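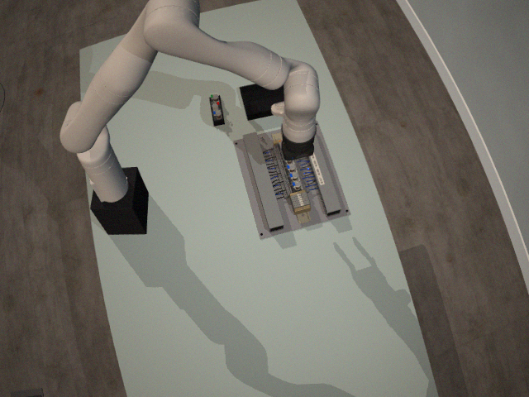 About Orkura

Orkura Business Telephone builds and maintains voice and data lines for small offices, shops and warehouses. The company is based in Trotdale and operates a second service counter on the ground floor of the Bautista Building, next to the parking ramp.

What we do

Our main business is the supply of phone systems to firms with more than one site. This covers desk phones, cabling, number transfers, mobile plans for field staff, and the connection between branch locations. We also resell internet access from regional carriers. Customers receive a single monthly bill that lists carrier charges and Orkura charges on separate lines.

We do not sell phones to the general public. Walk-in customers at the Bautista counter can pay bills, return equipment and pick up replacement handsets that have been ordered under a business account.

Service area

Orkura serves 67 business accounts at present. Most are in Trotdale, with the rest along the county road as far as Petby. Sites beyond Petby are accepted when a carrier line is already present at the address. A line check is made before any quote is sent and is free of charge.

Staff and offices

The company has 26 employees. Installation and repair crews work from the Trotdale office, where spare parts are also stored. Billing and account changes are handled at the Bautista counter. Calls to the main number are answered in Trotdale during business hours and go to the on-call technician at other times.

The Petby storeroom closed when its lease ended. Equipment once returned there should now be brought to either of the two remaining locations.

Contracts and support

A standard contract runs for six months and then continues month to month. Either party may end it with 30 days' written notice. Leased equipment stays the property of Orkura and is replaced at no cost if it fails in normal use. Damage from water, power surges or moving is billed at the parts rate.

Faults are sorted by effect on the customer. A full loss of service is assigned to a crew first — a single dead extension is normally handled on the next scheduled visit to that area. Number transfers depend on the releasing carrier, and we cannot give a firm date until that carrier has confirmed the request.

Account holders can ask for a copy of their current line list at any time. Requests should include the account number shown at the top right of the bill.

Page last updated 2024-11-04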